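Trurnstead Endurance Race
Athlete Information: Frequently Asked Questions

Last updated 21 February 2025

The answers on this page apply to both the individual and relay events. Athletes should read them together with the race rules, which take precedence where the two differ.

Entry and eligibility

Who may enter the individual race?
Entry is open to any athlete who is at least 18 years old on race day. Previous experience at the distance is not required, but each entrant must confirm that he or she is able to complete the swim within the 60-minute limit.

How many places are available?
The field is limited to 2,546 athletes across all events. When the limit is reached, a waiting list opens and places are offered in the order in which requests were received. An athlete who is offered a place from the waiting list has 3 days to accept it.

May I transfer my entry to another person?
No. Entries are personal and may not be sold, given away or exchanged. An athlete found racing under another person's number will be disqualified, and both parties will be refused entry the following year.

May I defer my entry?
One deferral is permitted per entry. The request must be made through the athlete account before entries close. Relay teams may not defer, but they may replace a member up to the close of registration.

Travel and accommodation

Where should I stay?
Most athletes stay in Drovutberg, where the swim start and the first transition area are located. Rooms in private homes are listed in the accommodation section of the athlete account. Flitska is quieter and closer to the finish, but it has fewer rooms and no early bus on race morning. Bookings are made directly with the host, and the organizer is not a party to them. 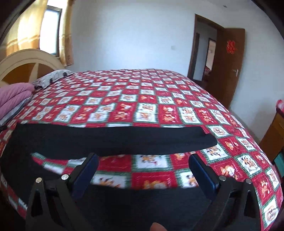
Is there transport between the two towns?
Shuttle buses run between Drovutberg and Flitska on the day before the race and on race day. Athletes wearing a wristband ride free of charge. Family members may purchase a ticket on board. Bicycles are not carried on the shuttle.

Can I park near the start?
Parking at the start is reserved for officials and for holders of an accessible parking permit. All other vehicles must use the signed field on the Trujillo road, which opens at 4 a.m.

Registration and equipment

What must I bring to registration?
Please bring government-issued photo identification and your entry confirmation. Relay members must register in person, and a team captain may not collect numbers for the rest of the team.

When must my bicycle be checked in?
Bicycles must be racked on the afternoon before the race. Mechanics will be present to inspect brakes, bar ends and helmets. A bicycle that fails inspection may be presented again once the fault has been corrected.

Are wetsuits allowed?
The water temperature is measured on race morning and the decision is announced at the swim start. Athletes should prepare for either outcome. In September the lake is usually cool enough for wetsuits to be permitted.

What should I pack for after the race?
Each athlete receives one bag for dry clothing, which is taken to the finish. Long trousers and a warm top are recommended, as the finish area is exposed to wind in the evening. Valuables should not be placed in the bag.

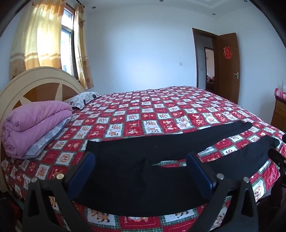
Trousers on a checkered bedspread.

Race day

What are the cut-off times?
The swim closes 60 minutes after the last wave has started. Cut-off times for the bicycle and run courses are printed in the race guide. Athletes who miss a cut-off must hand their timing chip to the nearest marshal.

May I receive help from friends or family on the course?
Outside assistance is not allowed, except at the 2 designated points on the run course where spectators may hand over food and drink. Running alongside an athlete is considered assistance.

How do I appeal a penalty?
Appeals must be submitted in writing at the finish office before the provisional results become final. The decision of the race referee, Poonam Dubey, is binding.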